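FOR IMMEDIATE RELEASE
Saturday, March 26, 2005

Hindard to Settle Tap Water Argument, or at Least Hold It Indoors

The town of Hindard will host its first Tap Water Tasting in November, after 11 years of letters to the local paper claiming that the water tastes better on the other side of the river.

Water from 16 neighbourhoods will be served at the Kurel Hall, chilled and without labels. Tasters will mark each sample for flavour, smell and colour. The organisers are hoping for low marks in the last one.
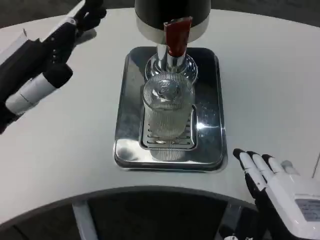 A ribbed glass under the spout of a drinks dispenser.

Entry costs $2 and includes a plain cracker. Roughly 400 residents have already asked for a seat, most of them to say they can tell the difference blindfolded. Blindfolds will be provided.

The winning neighbourhood gets the Athanasiadis Jug for a year, plus the right to be unbearable until the next tasting. Bottled water is not eligible and should be left in the car.

Tickets go on sale at the Nurnberg Street library during opening hours. Media wishing to taste must bring their own pencil.

- ends -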